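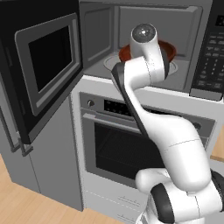
A bowl on the turntable of a microwave built in above a wall oven. Kitchen appliances are central to the savings claimed for the Felo plan.

Skumville tenants asked to pay for power savings that few can find

Renters in the Skumville apartments will start paying $2 a week in November for a service that is supposed to cut their electric bills. The landlord says the service will more than cover its own cost. The evidence released so far is thin, and the arithmetic behind it is hard to follow.

The service is called Felo. It consists of a small meter clipped inside each apartment's breaker panel, a set of switched outlets, and a phone app that tells tenants which of their appliances are using power when they aren't in use. Kallio, the company that owns and manages Skumville, told tenants in a letter last month that Felo would save a typical home 800 kilowatt-hours a year by "ending hidden waste in the kitchen and living areas."

There are 772 apartments in the complex. At $2 a week each, the fee brings in $1,544 a week, or a little over $80,000 a year. Kallio would not say how much of that goes to Mitar, the firm that sells Felo, and how much stays with the landlord. It also would not say how long the contract runs.

Caroline Minja, who handles tenant relations for Kallio, said the money question misses the point.

"We are talking about a service that pays for itself and then some," Minja said. "Residents have asked us for help with their bills for years. We went out and found something that works."

Asked how the company knows it works, Minja pointed to a trial that Mitar carried out at Skumville over the summer. A summary of the trial was attached to the letter. It runs to a page and a half, most of it taken up by a chart with no numbers on the vertical axis. The number of apartments in the trial is given in a footnote. It was two.

The summary does not say who lived in the two apartments, whether they were home all summer, or what the weather was like compared with the year before. Air conditioning is the biggest part of a summer electric bill in most of the complex, and a mild July could wipe out or create any difference of the size Mitar is claiming. Neither does the summary explain how a trial that lasted one summer produced a figure for a full year.

Mitar did not answer written questions about the trial. In a short statement it said its methods were "industry standard" and that individual results would vary.

Minja said she had not seen the meter readings behind the summary and did not think Kallio had asked for them. "We rely on our partners for the technical side," she said.

Some tenants are not willing to leave it there. Định Huỳnh, who has rented at Skumville since the second building opened and used to read meters for a living, has been going over the claim at his kitchen table with a calculator and a stack of old bills.

"I'm not against saving power," Huỳnh said. "I turn off the lights and my kids will tell you I'm a pain about it. But 800 kilowatt-hours is a lot to find in things that are switched off."

He has a point. A year has 8,760 hours in it. To waste 800 kilowatt-hours, a home would have to be leaking 91 watts every hour of the day and night, all year, through devices that no one was using. An old cable box, a game console left in its instant-on mode and a spare refrigerator in the hallway might get a household into that territory. Plenty of apartments at Skumville have none of the three, and the refrigerator cannot be put on a switched outlet in any case unless the owner wants warm milk.

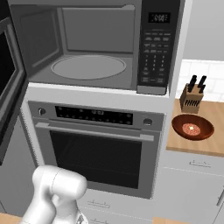
The letter to tenants puts the kitchen first on its list of places where power goes to waste. It names coffee makers, toasters, ovens and microwaves, and says these "keep drawing energy around the clock." For a plain toaster with a lever, that is simply wrong. It draws nothing until someone pushes the lever down. Microwaves are a better target, at least on paper: a lit display like the 0:00 readout on the one shown here does need a trickle of current. But it is a trickle. A display and its circuits drawing two watts, day and night, would use less than 18 kilowatt-hours in a year. A household would need more than 45 of them to reach the savings in the letter.

Built-in units raise another problem. Where a microwave is set into a cabinet, the plug is usually behind it or in the cabinet above, and it takes a screwdriver and a second pair of hands to reach. The Felo outlets are meant to go between the plug and the wall. Kallio's letter says installation will take "a few minutes per home" and that tenants can do it themselves. It says nothing about appliances that cannot be pulled forward, or about wall ovens, which are often wired straight into their own circuit and have no plug at all.

Minja said maintenance staff would help anyone who had trouble. She could not say how many staff hours had been set aside for that, and she said she was not sure whether help would be free.

Even if every word in the letter is right, the benefit to tenants is small. Huỳnh pays 16 cents per kilowatt-hour. At that price, saving 800 kilowatt-hours would take $128 off his bills over a year. The fee would put $104 back on. He would come out $24 ahead, provided the savings were as large as promised and stayed that large. If the real figure came in at half of what Mitar says, he would be out $40.

The letter leaves the fee out of its savings example. It shows only the drop in the bill, in green type, with the word "yours" next to it. Minja said this was an oversight and that a corrected version would go out. No date has been set.

The fee is also not optional, though it took some reading to establish that. The letter says tenants are "invited to enroll." The lease addendum that came in the same envelope says the charge will be added to the rent account of every unit "whether or not the resident activates the app." A tenant who leaves the kit in its box will pay the same as one who plugs in every outlet.

When asked about the difference, Minja said the invitation referred to the app and the charge referred to the service. "Everyone has access to it, so everyone contributes," she said. "It's like the gym." Skumville's gym has been closed for repairs since spring.

Tenants on older leases may have grounds to refuse. Huỳnh's lease, which he shared, lists the charges the landlord may add during the term. Water, trash and parking are on it. There is no mention of energy services or monitoring. The addendum asks for a signature, and Huỳnh has not given one. He said a number of neighbors on his floor haven't either, and that the leasing office has called some of them to follow up.

Kallio's position is that the addendum takes effect with or without a signature under a clause about "improvements to the property." Whether a meter that reports on tenants' habits is an improvement to the property may be a matter for a lawyer. The clause as written appears to have roofs and elevators in mind.

Then there is the matter of what the meter collects. The app can tell one appliance from another by the pattern of its use, or so Mitar's brochure claims. If that is true, it can also tell when people get up, when they cook and when the place is empty. The brochure says the data is "never sold." It does not say that it is never shared, and it lists "property partners" among those who may see it. Minja said Kallio had no interest in how tenants use their toasters. She did not rule out that the company would receive reports by unit.

It would be easy to test the claim properly. Kallio could pick one building, put the meters in, leave the outlets off for a year and compare the bills with the year after. Or it could offer the kit to those who want it and let the results bring in the rest. Huỳnh suggested both in an email to the office. He got an automatic reply thanking him for his interest in Felo.

There are cheaper ways to find out where the power goes. Plug-in meters can be borrowed from many public libraries, and a power strip with a switch will shut off a television and everything attached to it. Neither comes with a weekly charge. Neither would have much effect on the two things that make up most of a Skumville bill, which are the air conditioner in summer and the electric baseboard heat the rest of the time. Felo does not touch those.

Tenants have asked for new window seals every winter for several years, according to letters Huỳnh has kept. Minja said the seals were under review.

Kallio will hold an information session in the Skumville community room at 6 p.m. ahead of the first charge. Mitar has been invited. It had not said by press time whether it would send anyone, or whether they would bring the meter readings.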